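Notes for the desk talk, Stakadton library, upstairs room. Lights down a bit if they'll let me. Water on the LEFT this time.

# Opening (keep it loose)

Hi everybody, thanks for coming up all those stairs. I've been writing the Skimis newsletter for 6 years now, and the question I get more than any other is some version of "why can't I keep my desk tidy?" So tonight is desks. Just desks! No closets, no garages, and if you ask me about Tupperware I will pretend I didn't hear you.

Ask for hands: who worked at a desk today? Who worked at a kitchen table and called it a desk? (Wait for the laugh. If no laugh, move on, don't explain it.)

Then my confession. I used to be a clear-everything person. I'd sweep the whole top into a box on Friday, feel wonderful, and then spend Monday morning digging in the box for my glasses. I did that for most of a year. The box is still in my hall closet and I'm a little scared of it.

# What gets to live on top

My rule these days is that a thing stays out if I touch it daily or if I like looking at it. Everything else has to argue its case.

Put up the first slide and let people look before I start talking. I always rush this one.

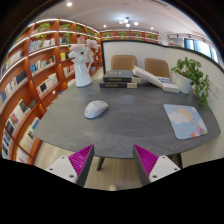
## Talking through the first slide

- Start with the flowers. They're artificial, and I'm all for it. Pale pink and white, big petals, in a white pitcher in the back corner where an elbow won't get them. I've killed enough real tulips to have made my peace with fakes.
- The pad. Pale blue, with a cloud and a little orange sun on it. Cheerful! A plain gray top can take one silly thing, and I'd much sooner it was something you use.
- Now, the mouse is over on the left and the pad is way off to the right. Ask the room who does this. I do this. I own a perfectly good pad and I push the mouse around on the bare desk like an animal.
- The open book. This gets the longest chat. Two books stacked flat and dark take up hardly any of your attention, but an open one with its pages fanned out keeps calling you over. Is it being read this week? Then leave it. If it's been open at the same page since February, it's decoration, and it's taking up the spot where your lunch goes.

Story about the recipe book goes in if we're on time. (Short version: I left a bread book open for 13 days, never made the bread, and there was a coffee ring on the rye chapter.)

## The corner trick

Tall things go to the back corners. That's the entire trick, sorry, it's not fancy. A vase or a lamp in the middle splits your desk into two small desks and you'll end up using neither of them well. Push it back and you get one big one.

Flat things can sit along the back edge. Stack books with the spines facing you so you can grab the right one without unstacking the lot. I like a short stack. Once mine gets tall it starts collecting mail on top, and then the mail gets a mug on it, and then we're back to the box.

Front of the desk stays open for hands. When I moved my own stuff back I found out I'd been typing with my wrists on a pile of envelopes. For months!

# Cleaning the top

Keep this part brisk, people start looking at the snack table.

Stone-look tops are sneaky. All that cloudy gray hides crumbs beautifully, so you think you're done when you aren't. Get your head down low and look across the surface toward a window. Then damp cloth, then a dry one. Do the spot by the mouse first, that's where your hand sits all day.

Point at the pale speckled patch just up and left of the mouse on the next slide. Ask: is it the pattern, or is it something to wipe? Let them fight about it. I honestly can't tell from the picture, and the only way to find out on your own desk is a cloth.

Point out the big white bloom too, the one with the dark center. Petals like that hold dust. A soft paintbrush does the job nicely.
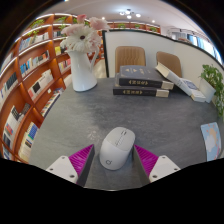
Stakadton, Thu 26 May

Added after the run-through in the small room. Came in 8 minutes over, so the bread book story is out unless somebody asks.

The speckled patch got more talk than anything else, so leave a proper gap there and don't jump in. Say the bit about the cloth slower. Also, the mouse is big on that slide, so it's a good place to bring up wiping the scroll wheel and the seam. A dry cotton swab, and go gently.

Print 200 of the one-page handout for Evangelista, they want some for the front desk. Bring the good marker. The Urkach room has a clicker but it eats batteries, so pack spares.

Finish on questions. If it goes quiet, ask what's on their desk right now that they haven't touched since winter, and start with whoever laughs.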